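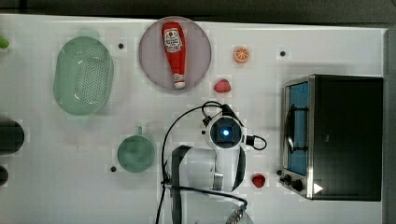
# Report of Visit: Briltier Manipulation Laboratory

Submitted by the Safe Practice Office, Steltus Technical Institute

In February, members of the Safe Practice Office visited the Briltier laboratory to review the written rules under which its tabletop robot arms are operated. The visit was arranged at the invitation of the laboratory's operations manager, Prapai Boonchu. Ashton McAlister led the visiting party and prepared this report. Its purpose is to record the practices observed and discussed, and to recommend which of them should be carried into the Institute's own bench rules, now under revision.

The party arrived at 9:30 a.m. and spent the first hour with the documents. The remainder of the morning was given to the work floor. The afternoon session was a discussion with the operators and covered incident reporting and training records.

## Scope of the laboratory's work

Briltier operates arms at tabletop stations where household articles are picked up, moved, and set down. Toy food, dishes, and small kitchen appliances are in regular use. The laboratory has no production line, and its stations are changed often, so much of the rulebook deals with change: what may be altered by an operator, what must be approved, and what has to be written down before work resumes.

The rulebook is known internally as the Acharya Manual, after the building in which the laboratory first operated. It is kept in printed form at each station and in electronic form on the laboratory's server. The printed copy governs if the two differ. Ms. Boonchu explained that this rule was adopted after an operator followed an electronic draft that had not been approved.

## Station setup

The Manual requires that a station be laid out before power is applied to the arm. Articles are placed by hand while the arm is stopped, and the operator then steps back behind the floor line. Reaching over the table while the arm is enabled is prohibited in all circumstances, including to recover an article that has tipped or rolled.

Appliances are treated separately from loose articles. A toaster oven, for example, has a door that swings, a handle that may catch a gripper finger, and enough weight to stop an arm that meets it at speed. The Manual calls for each appliance to be entered on the station sheet together with the side from which the arm may approach it. Heating food or any other material at a robot station is not permitted.

Loose articles are selected from an approved list. Glass and ceramic articles require a supervisor's initials. The party considered the list well organized, although several entries used names that only long-serving staff would recognize. We suggested that a short written description be added to each entry.

Camera and power cables received more attention in the discussion than any other item. Cables that run along an arm need sufficient slack at the wrist to allow full rotation, and slack creates loops that can catch on handles or rims. The Manual directs the operator to move each joint slowly through its planned range before the first run and to watch the cables throughout. If a cable touches an article or the table, it must be rerouted and the check repeated from the beginning.

## Gripper checks and small parts

Fingers are inspected at the start of each shift and after any contact that the operator did not intend. The inspection covers the finger tips, the fasteners at the base, and the mounting of any wrist camera. A finger with a worn or lifted tip is removed from service. Operators may replace a finger themselves, but a second trained person must confirm the fasteners before the arm is enabled.

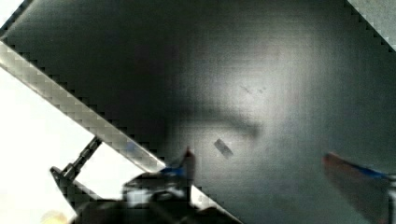
Small, flat parts present a particular difficulty. The fingers must come close to the supporting surface, and an error of a few millimeters in the recorded table height can drive them into it. The Manual addresses the matter with a reduced-speed rule. Within 20 millimeters of any surface, the arm is limited to its lowest speed setting, and the limit is set in the controller, where the operator cannot raise it during a session. The party regards this as the strongest single provision in the document.

Dark and glossy surfaces are covered by a separate note. Reflections and shadows may be mistaken for part of an object, both by software and by a person watching through a wrist camera. The note instructs operators to confirm the position of a small part by direct sight from behind the floor line before the first approach. Where direct sight is not possible, an overhead view must be available on the operator's screen. We asked how the requirement is met if the arm itself blocks the overhead view. Ms. Boonchu replied that the arm is to be moved to its rest position and the check made from there. This answer was satisfactory, but it does not appear in the note and should be added.

## Stopping and restarting

Each station has 2 stop buttons, one at the operator's seat and one at the opposite corner of the table. Both are tested at the start of the shift, and the result is entered in the log. Any person present may press either button without giving a reason. Several operators told the party that this rule was followed in practice and that no one had been criticized for a stop that proved unnecessary.

Restarting is more tightly controlled. The person who restarts the arm must walk to the table, look at the gripper and the work area, and state aloud that the area is clear. If the stop followed a collision, the arm may not be restarted until a supervisor has signed the station sheet. The Manual defines a collision as any unplanned contact that moves an appliance, damages an article, or causes the controller to fault. The party found the definition workable, with one reservation. Contact between a finger and the table may leave no damage and cause no fault, and would then go unrecorded. We recommended that such contact be included.

## Records

The station logs are kept in a program called Ultis, which the laboratory maintains for its own use. The party was given access to the log for one station. It held 843 entries for the period reviewed, and entries were made on the same shift as the events they described. The notes were generally brief. A number of them read only "reset and continued," and these could not be matched to a cause.

Ms. Boonchu stated that the laboratory intends to require a cause code for each reset. The Office supports the change and has asked to see the list of codes when it is issued. A code for "cause not known" should be included, as operators will otherwise select whichever code is nearest.

Training records were in good order. New operators complete 3 supervised sessions before working alone, and the supervisor signs for each. There is at present no requirement for refresher training after a long absence. Mr. McAlister noted that the Institute's rules have the same gap.

## Recommendations for the Institute

The Office recommends that the following be included in the revised bench rules:

- A speed limit near surfaces, set in the controller and not adjustable during a session.
- A slow cable check through the planned range of motion before the first run, repeated after any rerouting.
- Confirmation by a second trained person after a gripper finger is replaced.
- The spoken clearance before restart, in the wording used at Briltier.
- Refresher training for any operator returning from an extended absence, the period to be set by the department concerned.

The Office does not recommend adopting the rule that the printed manual governs over the electronic copy. The Institute's stations are spread across several buildings, and printed copies have been difficult to keep current. A revision number displayed at log-in would serve the same end.

Comments on this report should be sent to Mr. McAlister before the draft bench rules are circulated. A copy has been provided to Ms. Boonchu, who has offered to receive a second party from the Institute once the cause codes are in use.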